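The Party Goes On Without Them

At Jaroteo, a rental house in Plallau that sends out tables, linens and plastic stemware for other people's weddings, the new hire has two arms and takes no lunch. It works in the back, on a tablecloth somebody picked for the garden-party catalog, and it is learning to put away goblets.

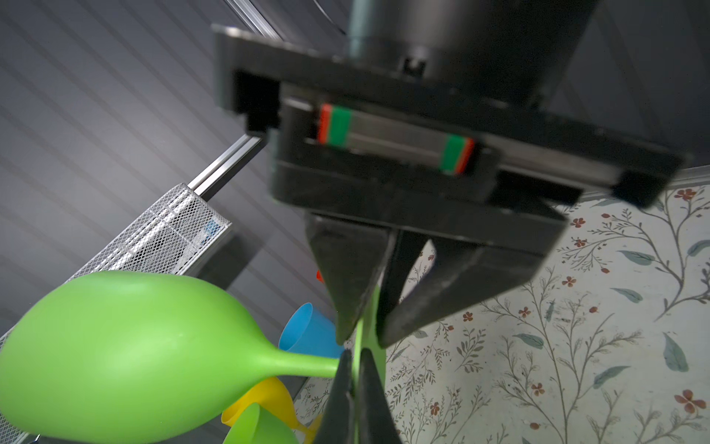 I don't miss the goblets, wrote one reader from the trade after our first item on Jaroteo ran in April. I miss standing next to someone while I did the goblets.

The packing crew knows the feeling. A big weekend means 2,015 pieces coming back, and racking them used to be the hour for gossip. Now the job is called "cell support." It pays the same and involves more watching. When a glass goes astray, a person reaches for the stop button, fixes things and fills in a form — the form takes longer than the glass did. 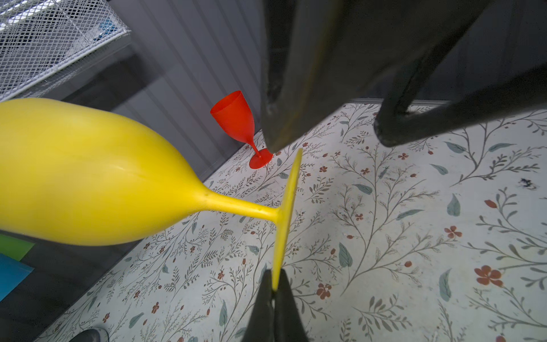 What the Wrists Say

Sore wrists are the best argument for the cell, and the crew makes it freely. The shift still starts at 7, but those who once racked about 200 goblets before coffee now check orders, mend linens and talk to customers, a task some of them would gladly hand to the arms.

Cluvov, the firm that set up the cell, promises more speed by fall. Management has promised no layoffs, in a memo the crew has taped over the sink. 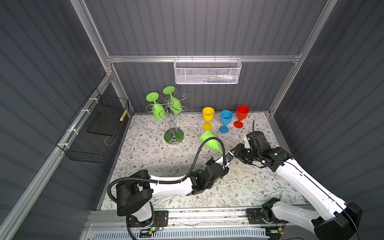

Goblets and rack in the stemware cell at Jaroteo, Plallau.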